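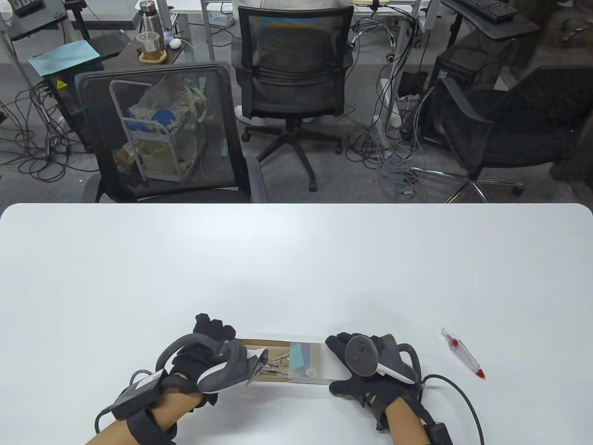 *A shallow box with a clear sliding lid, its pen still at large, on the big white table at Undholm.*

**Drollow office begins the great putting-away of pens**

DROLLOW — The stationery amnesty at Undholm, the shared office over the old seed store, entered its second week this November with the big white table in use from breakfast on and a pen, somewhere, always missing from its box.

The rules are simple enough to fit on the card taped to the kitchen door. Anyone who rents a desk may bring in whatever has been breeding in their drawers. Things that work go into boxes. Things that don't go into the bin by the stairs. Things that might work go into a third pile, which by the end of the first afternoon was larger than the other two put together and had begun leaning on the printer.

Ľudovít Ondrejka, who manages the building and wrote the card, had set aside 30 boxes for the job. He believed this was generous. He has since ordered more from Parkano, the stationery shop on the corner, where the staff have started asking him if everything is all right at home.

"I thought people had a pen each," Ondrejka said. "Maybe a spare. One gentleman on the second floor brought his down in a soup pot."

The shallow kind with the see-through lid has turned out to be the favorite, mostly on the strength of the lid. It slides. It slides well when the box is empty, and rather less well when a pen has been laid in at an angle by someone in a hurry to get back to a phone call. Regulars have learned to open it halfway, post the long things in first and leave the small caps for last. Newcomers pull the lid all the way off and then spend a while working out which way around it goes.

There have been disputes. The accountants hold that a pen and its cap are one item and should travel together. The translators next door hold that caps are a shared resource, like milk. A proposal to sort everything by color lasted one morning and foundered on a batch of pens that were red at one end and something else at the other.

Kazimír Kolář, a bookkeeper who has rented the same desk for nine years, handed in 74 pens and asked for a receipt. He got one, written in pencil.

"I tested them all at home first," Kolář said. "My wife went to her sister's."

Of his contribution, most wrote. A few wrote after persuasion, meaning a minute of scribbling on the back of an envelope, and five were found to belong to the bank. These have been returned to the bank, which did not seem to have been looking for them.

Once filled, the boxes will go to the evening classes at the Sales Street school, where the adult learners' drawing group has asked for anything that makes a mark. The school wants 100 pens and would also be glad of rulers, erasers and compasses, so long as the compasses still have both legs. It has politely declined the hole punches. Ondrejka now has a shelf of hole punches, and would like it known that they are free to a good home.

The work is done sitting or standing, according to taste. Office chairs may be rolled up to the table or away from it, and several tenants have taken to doing their regular jobs a few feet from the sorting with their backs firmly turned. Ondrejka says he does not take this personally. A sign-up sheet for the late afternoon shift has four names on it, two of them in the same handwriting.

Staples and paper clips will be dealt with next month, provided agreement can be reached on whether a bent paper clip is still a paper clip. Rubber bands have been put off until spring.

Drop-off is at the Undholm front desk until 6 p.m. Tenants are asked to empty their pencil cases before handing them over, and to check the bottom for candy. Anyone who has walked off with the front desk's own pen, the one on the string, is asked to bring it back, along with the string.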